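Call for participants: working group on shared-bench rules for two-arm cells

Lolteseck is looking for 5 people to help rewrite the practice guide used at our Werkberg and Henham sites. The current guide runs to 72 pages. We doubt many operators have read past the second chapter, and we're not convinced the authors did either.

Plenty of guidance in this field is written by people who have never had to clear a jammed gripper. It says "maintain adequate separation" and leaves it there. Adequate for what? Measured from which part of the arm? If you have asked that in a meeting and been handed a flow chart, please apply.
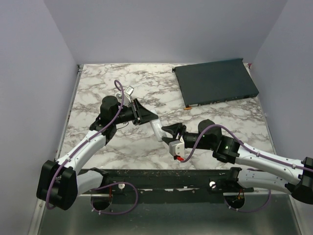

Two arms over one bench, grippers close together, with a small white cylinder between them.

The group will go through the guide clause by clause and strike out whatever can't be checked at the bench. Cable routing, clearance between grippers, housekeeping on the mounting rail and labelling of loose equipment are all on the list. So is the Bettencourt checklist, which we inherited and have never seen catch a fault.

You should have hands-on time with paired arms, as an operator, technician or programmer. A safety qualification is welcome but won't get you in on its own. Vendors may apply, though they'll be asked to leave the brochures at home.

The commitment is 40 paid hours over 2 months, starting in January. Travel between centres is covered. There's no certificate at the end.

To apply, send Roel Segers one page describing a rule you were told to follow that made no difference to the work, and what you'd put in its place. No cover letters, please.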